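To: Lolura users list
Subject: Re: How many runs before the tote grasp settles down?

Hello all, and a warm hello to the new folks at Heson who joined us in June!

On the list this morning, Heson wrote:

> We have 585 runs of tote picking so far and the policy still
> hesitates at the rim. Should we just keep going until we reach
> 4000, or are we recording the wrong thing?

I feel for you, I really do, and we sat in the same spot at Nidcombe for most of a spring. My short answer is to look at the variety in your runs before you add to the pile. We had a lovely big set in which nearly every run began from the same arm pose, and the model learned that pose beautifully and not much else. What helped us was splitting the work among 4 operators and asking each of them to start somewhere a little different (higher, lower, off to one side) and to leave their slow corrections in. Please don't trim those out! The small fumbles at the edge were the most useful part of our whole set.

The wrist view deserves a good look too. Glossy plastic throws the ceiling lights right back at you, and I'd keep plenty of that in the training data, since your robot will meet it at work anyway.

Teal tote, wrist view, one finger on each side of the rim:
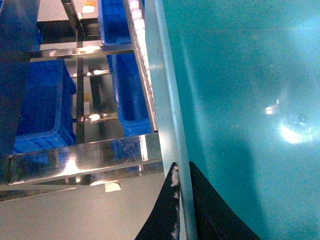 What we check before a run goes in

1. The rim can be seen between the fingers at the moment of closing.
2. The start pose differs from the run before it.
3. The operator's note is filled in, even if it only says "fine."

We threw out 19 runs last month on the third point alone, which hurt. The Shenoy export script will flag empty notes if you turn that option on.

Do write back and tell us how the next batch goes!

Warmly,
the Nidcombe bench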